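Notebook, Prato station, Monday

Picked up where Reiko left off. Task set is still bowl handling on the wood table: nested plastic bowls plus the dark container. Count at start of shift was 2,509 episodes in the store, 518 of them bowl tasks. Target for bowls is 600 before the next training run.

Gretex logger restarted at 9:40 after the wrist stream fell behind joint state. Lag was back to normal after the restart. Episodes from before it are tagged "sync?" and stay out of the export until Tomomi has checked the timestamps.

Changes to the protocol, agreed with T. Kamata:
- Start pose varies more. Too many of the earlier demos approach from the same side, and the policy copies the approach even when the stack has moved.
- Keep the stack close to the container in half of the episodes. Clear spacing is overrepresented.
- No regrasp in mid-air. If the grip is bad, set down, open, go again, and label it as a recovery.
- Operator pauses over 2 seconds get trimmed in Zulisby, not by hand.

Close spacing is harder to teleoperate than expected. From the wrist view the container takes up a lot of the image and hides part of the stack, so the operator tends to steer from the overhead view. The policy has no overhead input. Asked both operators to work from the wrist stream only for the close set - slower, but the demos then contain what the model can use. 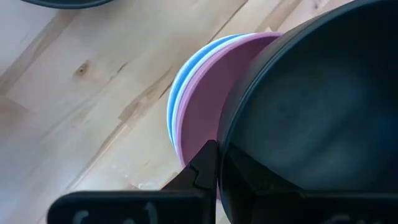
Dark fingers against a dark container wall are also a problem for the contact labeler. It marks contact early on several close approaches. Gripper current is a better signal here; will compare the two on the Ikeda split before changing anything.

Open: relabel early contacts, ask Reiko which bowl order she used in the first batch, renew the tape on the table corners.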